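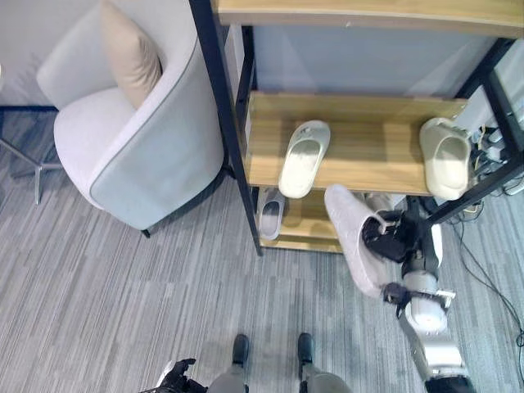
1. Introduction

In our project we wanted to know if a humanoid robot can do a small job which is done in every home: putting slippers on a shoe rack. The robot was assembled by our team in a shared workshop, and we named it Korolis. The team members are Ánh Đồng (arm control), Erasto Lukumay (grasping) and me, Hằng Lò (room setup and this report). Our supervisor is Ross Sutherland.

A slipper looks like an easy object, but for a gripper it is difficult. It bends, it has a large opening, and its center of weight moves when it hangs. For this reason we chose slides in pale colors, which are also hard for the camera to separate from a bright background.

2. The setup

The test corner has a grey carpet, a light grey tub armchair with a cushion, and a rack with a black metal frame and light wooden shelves. We left the armchair next to the rack on purpose. In a real home the robot does not have free space on both sides, and the left hand must stay away from the furniture while the right arm is working.

The power adapters are near the wall by the rack, and the cables run over the carpet to the right. I consider this the weak point of our setup. Before every test we check that the feet have a clear place to stand. Jordan Heywood, who manages the workshop, asked us to wear safety glasses when the arm is powered, so we bought Uvex ones.

3. Method of grasping

At first Erasto tried to hold the slipper by the sole, from the side. The fingers closed well, but the slipper was wide and it hit the shelf above. Then we changed to the strap. With the strap grasp the slipper hangs diagonally in front of the rack with the sole toward the floor, and the wrist must turn it before it can go on the shelf. This turning movement took us most of April to tune.

The controller was trained with 4,000 steps on recordings which we made ourselves by guiding the arm. Of all recordings we kept 1,030 short segments. The others had pauses or wrong wrist angles.

4. Problems

The lower shelf is the hardest. It is partly in shadow, and the forearm must come in low without touching the frame – Ánh had to limit the elbow speed there. On the middle shelf the reach is easier, but a slipper can be left with a part over the edge. Our program accepts such a placement as correct, and we did not agree in the team if it should.

5. Next work

We want to add a check of the shelf edge after each release, and to fix the cables along the wall. Ánh will also test the left hand for holding the rack still. The wrist settings and the list of kept segments are in the appendix.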